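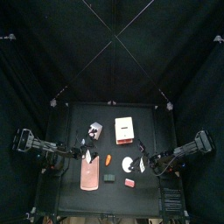
Cilura Collectables - Questions and Answers

Are your figurines new or second-hand?
Both. Each listing says "new in box", "new without box" or "pre-owned". All the pieces in the Pikham series are retired, so when our stock is finished we cannot order more from the maker.

What does "retired" mean?
It means that the production is closed. The Pikham hares were made in editions of 2,000 and the Udham owls in editions of 200. The owls are more difficult to find, and for this reason they cost more.

Is every piece numbered?
The owls, yes. The number is painted under the base by hand. The hares have only a stamp, except the blue hare, which has both. If you look for a special number, write to us before you order. Last November a customer asked for hare 1,471 and we had it on the shelf.

Do you give a certificate?
Only if the piece had one originally. Echevarría birds were sold without any paper, so please do not worry if yours comes without it.

How much is the postage?
One price of 4.50 for the UK, for one figurine or for several in the same order. Orders over 50 pounds are sent free. For other countries, please ask first - the price depends on the weight.

How do you pack them?
In two boxes, one inside the other, with paper between. We keep the original box if there is one, but we do not put stamps or tape on it.

My figurine arrived broken. What must I do?
Please keep all the packing and send us photographs within seven days. We will offer you a refund or another piece, if we still have one.

Can I return a piece that I do not like?
Yes, within 30 days, in the same condition. The return postage is paid by you.

How should I clean the ceramic?
With a soft dry brush. Do not put it in the dishwasher. The gold paint on the Echevarría birds is very delicate and also a wet cloth can remove it.

Do you buy collections?
Sometimes. Send a list and some photographs to Rhea Lumbao, who does the buying. For questions about an order, write to Remedios Sepúlveda. We answer emails until 4 pm.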